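Student Robot Assembly Project, Karnlow Technical College
Progress report to the Tultura Fund, second period
Prepared by Valbona Stoyanova, project teacher

1. What was planned

In our application we promised that the students of the automation class would prepare a robot cell which can put parts back into a used desktop computer. The first period was spent on building the table and on safety training. In this period the students moved to the work on the computer itself.

2. Work at the table

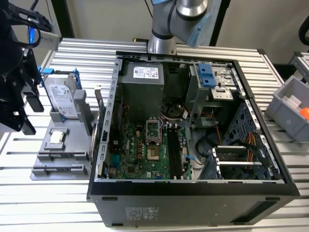
The class is divided into 3 groups, and each group is responsible for one kind of part: memory, processor, or hard disk. All groups use the same computer, and for this reason the starting position must be equal each time. The students designed a gray tray for this purpose, where the hard disk stands upright in its blue caddy and the processor lies in a square recess below it. Before we had the tray, every group lost much time at the start of its lesson.

The memory group is the most advanced. They wrote their program in the Rirnon software, which the fund paid for, and they keep a notebook of all trials. Until the end of November they recorded 124 trials. The notebook is also used for their marks.

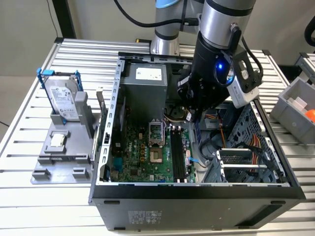

Figure 2. The gripper over the open case, between the power supply and the drive bays.

3. Difficulties

The angle of approach to the memory slots was harder than we expected. A small error is enough and the module does not enter straight. Jintana Sriwong, our laboratory assistant, helped the students to divide the movement into smaller steps with a pause between them.
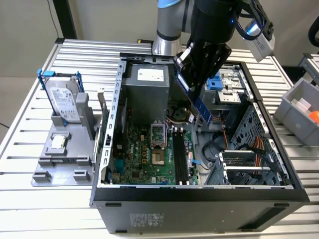 With this change the students can stop the program and correct the position by hand before they continue. It makes each trial slower, but I think they learn more from it. The processor group is 2 weeks behind the plan, as they had to write their first program again.

4. Next period

We ask to move the remaining travel money to spare parts. The Georgiev workshop offered us 6 used memory modules at a low price. The public demonstration for parents stays in the plan without change.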